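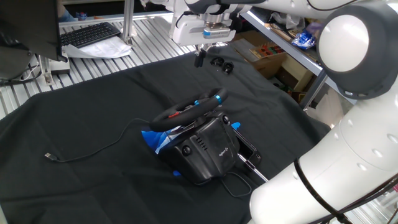 Shirley Hiebert wrote in after the last page to say that the arm at her bench was never what slowed her down. Her trouble was everything people left lying around it: cables, caps, a box lid, somebody's papers. She asked for tips on the bench itself, for people who have to work next to one of these every shift.

Fair enough. We test and pack returned game controllers at Urham, steering wheels and shifters mostly, and an arm has been on our line since April. These are the habits that stuck.

Cover the bench before you start
A plain black cloth over slatted aluminum keeps small parts out of the grooves. It also saves the plastic housings from scratches. Pull it flat where the arm reaches. Folds near the edges don't matter much, but a fold in the middle will tip a rubber cap on its side and the gripper may miss it. Shake the cloth out at the end of the shift, over a tray and never over the floor.

Cables
Lay them out long before you press start. A USB cable bunched up under a wheel base will drag the base when something tugs it. Put the plug end on the side away from the arm, where you can pick it up without reaching across. Heavy cables can hang in a loose curve, but check that the curve stays on the cloth.

We used to tie every cable as soon as it came out of the carton. Now we tie last, after the small parts are sorted.

Small black parts on a black cloth
This one caused arguments. Dark cloth is easy on the eyes and doesn't throw glare, but you will lose a black knob on it. Callau, our other site, went to light gray for small parts and kept black for the big housings. If you only have black, set the small pieces in one spot every time and don't let them wander.

Where to stand
Stay on the side away from the arm's shoulder. If something drops, stop the arm first and then pick it up. Everybody knows this and everybody has reached in anyway. Our supervisor put the stop button at elbow height and that helped more than the sign did.

Keep the screen and keyboard on the far side of the bench. Papers go under a clip.

What the job is like now
Before the arm I handled the small parts myself, 144 to a tray, and my thumbs hurt by supper. I don't miss that. What I do now is set up, watch, fix the odd bad pick and write it down. It is easier on the hands and harder on the attention. Twenty minutes of watching is my limit before I start missing things, so we trade places every 20 minutes. Ask for this when the schedule is being made up. It is much harder to get afterward.

Pay stayed the same here. Two people moved over to repairs, and one of them likes it.

The log
Use a paper notebook for bad picks, even if the software keeps its own list. Write the part, the time, and what the cloth looked like. Our Kekana software gives you a code and no reason. The notebook is how we found out that most of our misses came right after lunch, when the cloth had been moved.

Cleaning
Wipe the gripper fingers with a dry lint-free rag at shift change, with the arm stopped. Ask before you use any spray.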